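Rekska Garment Handling Set: data card and recording rules

Version 2, revised 24/09/2026. Replaces the February card.

Scope

The set holds recordings of soft garments being handled on a table top with hand-held gripper tools. It was recorded at the Trornbridge and Darnholm sites under the Zuccaro recording rules, which are summarised below. Episodes recorded before the February card are kept in a separate folder and should not be mixed with the current ones.

Workspace rules

The table is covered with a plain cloth that contrasts with the garment. Wrinkles in the cloth are permitted. Lint and pilling on garments are left alone, and no garment is pressed or brushed before recording. Background items may stay where they are, provided they do not move during an episode.

Operator rules

Both fingertips must be in view at the start of every episode. Jaws are opened fully before the first approach. The operator does not touch the garment with a bare hand between start and stop. Cables are routed clear of the cloth's working area. Sleeves are rolled above the wrist.

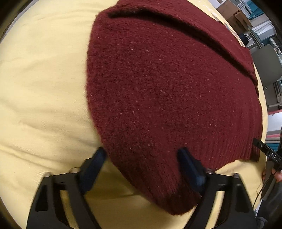
Maroon knit on yellow cloth, with a jaw on either side of the lower part of the garment.

Labelling

Each episode carries one garment label and one task label. Colour is recorded as the main colour under room light; shading in folds is ignored. Ribbed hems and cuffs are labelled as edges. Where a fold hides an edge, the edge is marked "occluded" and its position is not estimated. Every episode is checked by 2 labellers. Disagreements are settled within 48 hours or the episode is withdrawn.

Known limits

Dark knits lose detail in deep folds. Fingertips may be slightly blurred. People may be partly visible at the side of the table; episodes showing a face are removed before release.

Changes from the February card

Added the "occluded" mark. Withdrawn episodes now keep their number, which is not reused.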